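Weekend Baker and Counter Person – Prala Cafe

Part time, permanent after trial
Reports to: Rebecca Marchetti, kitchen manager
Start: early June

Prala is a neighborhood cafe on the corner of Plavness Street, two doors up from the hardware store. We have been open for 11 years. We bake our own bread, scones and slices in the back kitchen and sell most of it across the counter before lunch. What's left goes into the lunch menu or home with whoever is closing.

Our current weekend baker is moving away at the end of May and we need someone to take over the shift. The job is split between the kitchen and the front. You will bake until we open, then help on the counter through the busy part of the morning, then go back to the kitchen to prep doughs for the next day.

Hours

Saturday and Sunday, 4 a.m. to noon, with a paid half-hour break. There are extra weekday shifts in summer and over the holidays if you want them, but you won't be put on the roster for those without being asked first. We close for one week in winter and that week is paid.

What you will be doing

Mixing, shaping and baking from our recipe book. On a normal weekend morning that means two kinds of loaf, cheese scones, a fruit scone and three or four tray bakes.
Loading the display case and writing the cards.
Taking orders and working the register. You don't need to make coffee, though we will teach you if you're interested.
Resetting tables when the front is short – wiping down, topping up the sugar and salt, bringing back cups.
Checking in the Sunday milk delivery and signing for it.
Cleaning your own bench, mixer and trays before you leave.

What we need from you

At least one year of baking in a cafe, bakery, school or hotel kitchen. Home baking alone isn't enough for this shift, as you will be by yourself for the first two hours.
A current food handler card, or willingness to get one before you start. We pay the fee.
Able to lift a 50-pound bag of flour, or split it safely.
A reliable way to get here at 4 in the morning. The buses don't run that early. There is parking behind the building.
Comfortable talking to customers. A lot of them are regulars and they will ask where Darcy went.

Useful but not required: experience with sourdough, experience with gluten-free baking, a second language.

Pay and the rest

Pay depends on experience and we will tell you the rate on the first phone call, before you come in. Tips are pooled by shift and include the kitchen. You get a meal and coffee each shift, a loaf to take home, and staff price on anything else. Aprons are supplied and washed here. Shoes are up to you but must be closed and non-slip. After the trial period there is a $700 yearly allowance you can put toward a class, books or tools.

How to apply

Send a resume and a few lines about what you've baked for work to Rebecca, or drop them off at the counter in an envelope marked "weekend baker." Please don't come between 8 and 11 on a weekend, when no one will have time to talk. If you'd like to phone, call the cafe after 2 p.m. on a weekday and ask for extension 2410.

We will ask two or three people in for a paid trial bake, which takes one morning. You will make one loaf and one tray bake from our recipes and spend an hour on the counter with Fletcher Tomoana. We need two references, and at least one should be from a kitchen.

We read applications as they come in and will stop once the job is filled. Everyone who applies will get an answer either way.
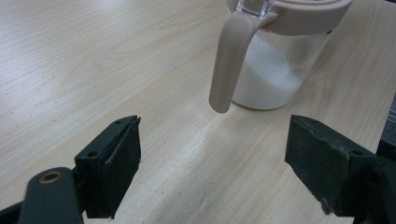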